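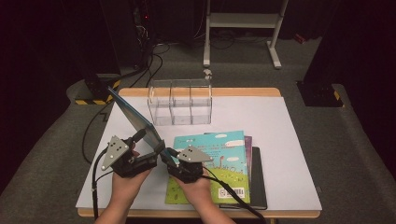
I have a confession: until this spring I thought looking after a robot cell meant standing next to a big arm with a wrench and looking worried. Then I spent a day at Tudberg, in their workshop on the edge of Belinstead, and most of it went on two black grippers you hold in your hands. You squeeze them, you pick things up with them, and the arms next door learn from what you did. The arms get all the visitors. The hand-helds get all the wear!

Reshma Matlala runs the bench side of things, and she was already an hour into her checks when I walked in with my coffee (which I was told, very nicely, to leave by the door). She had a gripper open in front of her and was running a fingertip along the inside of the jaws.

"Grit," she said, and showed me a speck I could barely see. "That's a dropped part this afternoon if I leave it."

So the jaws get wiped first. Then she works them open and shut, slowly, listening. I listened too and heard nothing at all, and apparently nothing at all is what you want. If there's a tick, the gripper comes apart. She did one for me, tick included, and the culprit was a screw that had backed out by less than a turn. She put it back with a dab of thread lock and wrote it up in a paper notebook, because the notebook has never once needed a software update.

Next come the plates. Each gripper has a silver triangular plate sitting on top, full of little holes, and it's so easy to knock. People set a gripper down on it, or catch it on a doorway. Knock it and the whole thing is off from where the computer believes it is. Tudberg's rule is that if a plate has moved, even if you only suspect it has moved, you stop and redo the calibration. That takes 12 minutes. I timed it, mostly so I'd have something to do while Mitiku Admasu was crawling under the table.

Mitiku is cables. He'd probably like a grander title, but ask anybody in the building who to call and they'll say "Mitiku, he's cables." Each gripper has a black lead coming out of it, and a lead that gets waved around all day wants to break in exactly one spot, right where it enters the body. He bends it there with his thumb while watching the signal on a laptop, and if the reading jumps he swaps it. He used to wait for them to fail. Then one went in October, halfway through a long session for a client called Wivent, and they lost 400 recordings before anyone spotted it. He told me this story twice, so I think it still stings.

He also has strong feelings about slack. Too little and the lead tugs at your wrist and you start moving like somebody carrying soup. Too much and it gets into the work. He let me try it both ways and he's right, it's maddening.

After that you have to test the pair on something, and this was my favorite part. The test table has a white board laid on it, and the things that go on the board are so ordinary! A stack of books with a kids' picture book on top, all blue sky and green hill. A clear organizer box with three compartments. And then the mean one, a thin see-through panel with a blue edge, which you lift with both grippers at once. Reshma likes it for a check because it's so unforgiving. If one hand is closing late, or one jaw is gripping a hair harder than the other, you feel the panel start to twist.

I had a go. My first try I pinched far too hard, my second I forgot that I had a left hand, and somewhere after that I got it up at an angle and held it there, breathing like I'd run upstairs. Your palms do get tired. Reshma swaps people out every four takes when she can, and she says tired hands give you sloppy data long before the person admits to being tired. I was ready to admit it immediately.

The software that gathers it all up is called Jemal, and my only real complaint of the day belongs to it. When a gripper drops out, Jemal puts up a small gray message in a corner of the screen and carries on as if everything's fine. Mitiku has asked for a noise. A loud one. He's been promised it for the next version, and in the meantime he's taped a note to the monitor that says LOOK DOWN HERE with an arrow.

By late afternoon both grippers had passed, the spare lead was back on its hook, and Reshma was filling in her notebook again: jaws, screws, plates, leads, her initials. She let me sign the line for the panel lift. I'm in there under "visitor, grips too hard."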